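Lecture 3: How a town remembers after an attack

Last week we read the reports from Idcombe. Today we look at what people leave in a public square, and who decides when it is removed. In Wostitz the city collected 1,147 written messages in January. Only 395 of them had a signature.
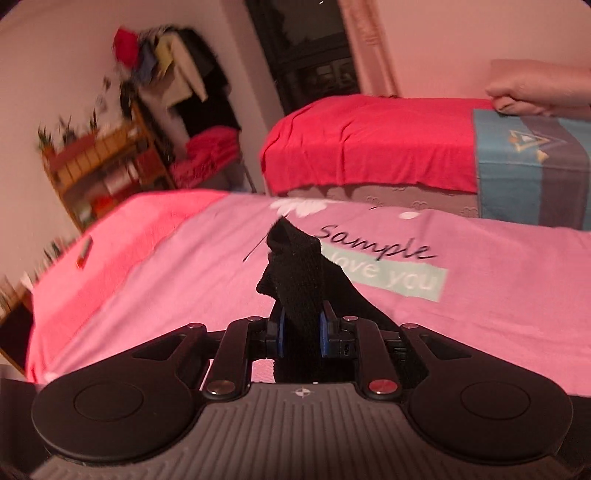 Storage and access

The archive in Åberg keeps paper and cloth in separate rooms. Flowers are not kept. Families can ask to see a message before the public does, and the archive must answer in writing. 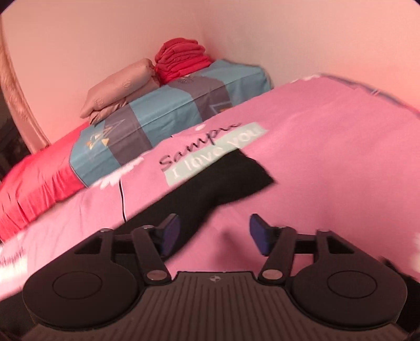 Black fabric on a pink printed sheet.

For the next class, please read the Vuvora guidelines, pages on consent only. Write one page: should a city keep all 3,000 objects, or choose?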